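Wisstead Allotment and Garden Society
Minutes of the general meeting, 6/21/22

Present: Agnes Kerr (chair), Archie Mowat, I. Pasichnyk (minutes), and 28 members as signed in the book.
Apologies were received from two members of the Stolness side.

1. Minutes of the last meeting
The minutes were read and accepted with one correction. In item 4 the word "hose" should be "house". The bird house on plot 9 is meant, and no hose was ever promised to that plot.

2. Water
Archie Mowat reported on the water line. The main tap by the Prutwood gate was repaired, but the pressure at the upper plots is still weak in the evening. He measured how long it takes to fill one can at the top and one at the bottom, and the top needs almost double. He thinks the old pipe under the path is narrowed by lime. A new pipe for this part would cost 563, work not included.
There was a long discussion. Several members from the upper plots would like the pipe replaced before August. Others prefer to wait for autumn, when the path can be opened without damage to the beans. It was asked if members could dig the trench themselves. Archie Mowat answered that this is possible, but the depth must be checked by him before anything is covered.
Decided: the pipe will be ordered now. The digging date will be fixed at the next meeting. Until then the upper plots have the first use of water after six in the evening, and the lower plots are asked to respect this.

3. Compost
The second compost bay is full and the first one is not ready. Agnes Kerr asked again that no cooked food and no bread be put there – rats were seen two times near the bay in spring. A member asked about cardboard. It is allowed if it is torn in small pieces and has no tape on it.
A proposal to build a third bay was made by plot 17. No vote was taken. The proposer will bring a drawing.

4. Seed exchange
The spring exchange was well visited. Nearly 300 packets were brought and most of them found a new owner. The remaining packets are mainly lettuce and a kind of squash which was not labeled. Members who grow this squash are kindly asked to tell us what it is.
It was complained that seeds in paper envelopes became damp in the shed last winter. For the next exchange, seeds should be given in closed containers with the name and the year written on paper inside. Any clean food box with a lid that closes well is good enough, and nothing has to be bought. Agnes Kerr will keep a list of who can lend boxes.

5. Paths and hedges
The hedge on the Stolness side grows over the path again. Each plot holder cuts the part in front of his or her own plot, up to the height of the shoulder. The higher part will be cut together after the nesting time. The wheelbarrow with the flat wheel should not be used until it is repaired, also not for light things.

6. Other matters
The key of the shed must go back to its hook each evening. Plot 22 is free from August, and the first two names on the waiting list will be written to.
Pasichnyk asked if the minutes could be printed in bigger letters. Agreed.

The meeting was closed at 8:40. The next meeting will be announced on the board.

Attached:

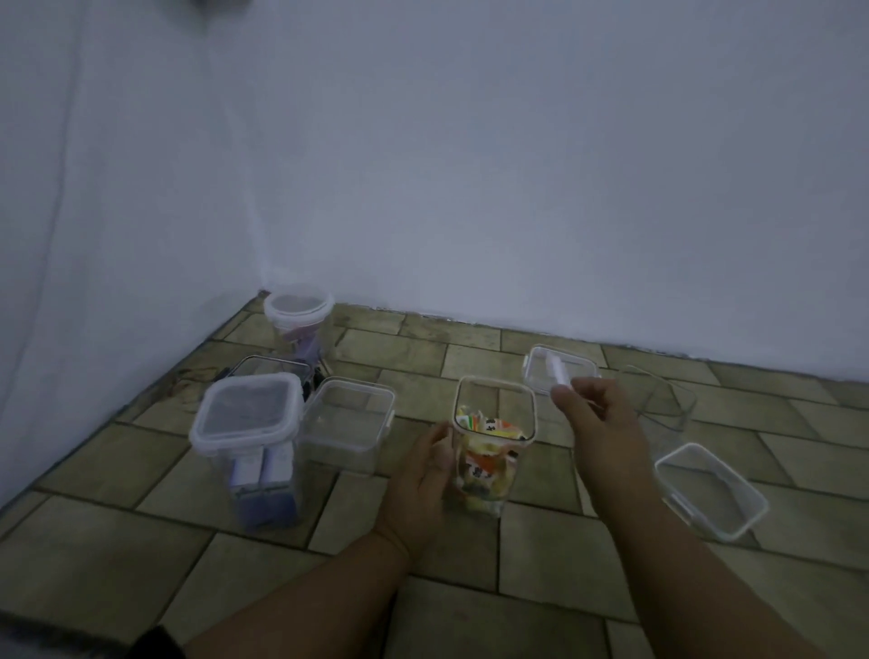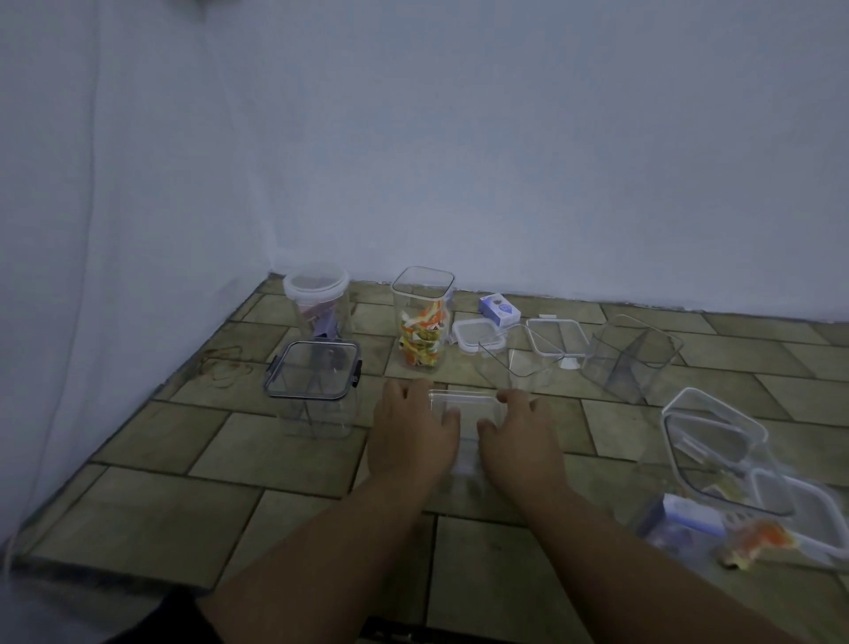
Clear plastic food containers, both pictures.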